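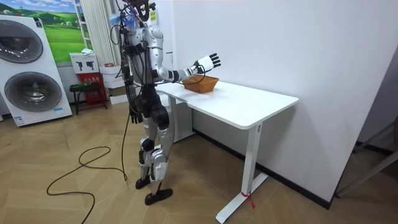
We use cookies to remember your cart and see which pages get read. OK / Manage settings

The Girine Desk – white, rounded corners

I've sold a lot of desks out of this shop and the Girine is the one I keep going back to when a customer tells me they just want something plain that won't pick a fight with the rest of the room. White top, white metal legs, rounded corners. That's the whole look, and I love it! It sits nicely on a wood floor (herringbone especially, I have a weakness for herringbone) and it doesn't make a small room feel stuffed.

The top is a simple rectangle with a thin edge. I've had one in my own hallway office for 2 years now, and what I noticed first was the corners. I used to have a square-edged desk in that same spot and my hip knew all about it. With this one I can cut past on my way to the kitchen with a coffee and not think twice.

The legs widen out into a flat foot at the bottom, so the weight gets spread over a bit of floor instead of one little point. If your floor is soft wood I'd still put felt under them. We sell sheets of it, or use whatever you have in the drawer.

Putting it together

You'll need the hex key in the box and a second pair of hands for the flip. Build it upside down on a blanket, get all the bolts in finger-tight first, then go around again and snug them up. I was done in around 40 minutes the first time, and that included hunting for the hex key, which I was sitting on. Don't use a power driver, please. I've replaced enough stripped bolts!

Keeping it clean

Damp cloth, drop of dish soap, dry it off. Pen comes off if you get to it the same day. Skip the scouring pads – they'll dull a white top faster than anything else I know of. For coffee rings I leave a wet cloth on the spot for a few minutes and then wipe.

What to put on it

A shallow wicker basket, every time. Brown on white looks great, and it swallows the mail, the chargers and the scissors that would otherwise be all over the place. The Obeidat basket is the one I'd pick, a woven rectangle low enough to see into from your chair. Keep it toward the back and you've still got the front of the desk to work on. If you want a lamp too, the Pluvitel clip-on goes on a thin edge like this one without any fuss.

Ordering

Item number is 713. It ships flat in 2 boxes, and they don't always turn up together, so give the second one a day before you write to me. We got a fresh batch from Rarkenura in May and I still have a decent stack in the back. Returns are fine as long as you kept the packaging, and a missing bolt is no big deal, just email me and I'll drop one in the mail.

Contact the shop | © Girine Desks & Baskets | Back to top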